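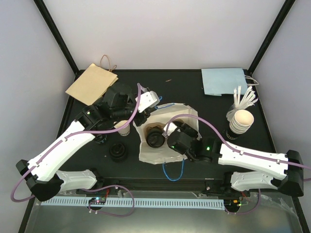
White bag with blue cord handles, and a cup with a black lid inside.

Jocelyn Arsenault has been packing takeaway orders since she was at school. She started on the counter of her uncle's bakery in Fikholm and now looks after the bags, cups and lids for Bucur, which has a bakery, a coffee counter and a lunch hatch, all sending food out of the same door. I asked her to talk me through how she chooses a bag and how she fills it.

She began with the handles. "People look at the print first. I pick it up by the handles with something in it. If the handles are cord, I want to know how they're fixed at the top. I've had cord ones where the knot pulled straight through the first time there were two drinks in there."

She likes cord for drinks all the same, as it sits better in the fingers than twisted paper and it falls out of the way when the bag is open. "You want both handles down before you start. One over the front, one over the back. Otherwise you catch your sleeve and drag the whole lot towards you."

A new bag also has to be opened properly, and this is where she thinks most new staff go wrong. They shake it once and start filling. She puts a flat hand inside and pushes the base down until the folds give. "The top can be as crumpled as you like. It doesn't matter what shape the mouth is. The bottom has to be square or the cup leans, and once it leans you're relying on the lid."

We spent a long time on lids. Bucur changed to black ones in October after a year of clear, and she had been against it. "You can't see the level with a black lid. I used to check by eye. Now you have to lift it, and you learn the weight." Dwight Sawatzky, who works the lunch hatch, was in favour of the change and still is. He told me the black ones show a splash of milk at once, so they get wiped. Arsenault agrees with him on that and on nothing else to do with lids.

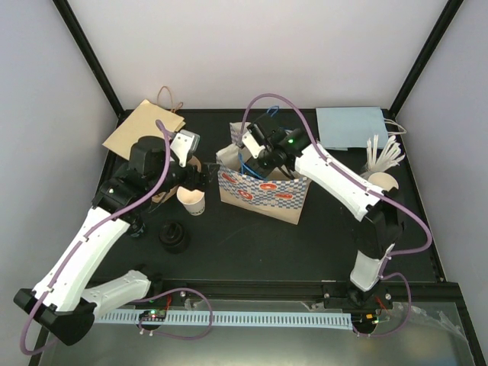 Flivden Counter Trade, Issue 36, page 17

The printed bags are another matter. Bucur keeps more than one kind going: plain brown kraft, and the blue and white checked one with the round red and white pictures on its sides, which the customers call the donut bag. I asked whether it made any difference to the packing.

"It does to how people carry it. They'll hold a printed bag out in front of them. A plain one gets swung about. I don't put soup in a plain bag if I can help it." The inside of the checked bag is plain brown, which she prefers, having once had a batch from another supplier with colour on the inside as well. It came off on the napkins.

Brown bags she stores flat, and she is strict about it. A bag that has been stood up half open goes soft along the folds. The twisted handles are left sticking up past the top edge so that one can be pulled out of a pile without disturbing the rest. She orders kraft bags in boxes of 2000 and keeps 50 under the counter at a time. The others stay in the dry store, well off the floor.

I asked about paper cups. She sets them upright in the place where they will be filled and doesn't like to see them moved again until the lid is on. The print on the side should face the customer, though she admits that she gave up insisting on this some years ago. "Jhonatan used to turn every one of them. He's very tidy. I told him, it's going in a bag."

Jhonatan Pacheco has since moved to the Dirnen shop, where, according to Arsenault, the cups all face the same way.

What goes in first? "Drinks, to one side. Then the other drink on the far side, if there are two. Never both in the middle." Anything flat goes between them and holds them apart. If there is nothing flat, she folds a spare napkin into a pad and pushes it down the gap. Cakes go in last and sit on top, unless the cups are tall, in which case the cakes get a bag of their own. She charges nothing for the second bag. Kirsten Girard, who does the accounts, has raised this with her more than once.

I wondered how long it took to pack a bag her way. She has never timed it, but Sawatzky has, and he says 17 seconds for two drinks and a pastry. She thought that was slow and wanted to know who had been packing.

The last thing I asked was whether she reuses bags at home. She keeps the corded ones for taking shoes to be mended and the brown ones for the vegetable peelings. She had saved one checked bag for her niece, who wanted to cover a school book with it. There was enough paper for the front and back but not quite enough for the spine.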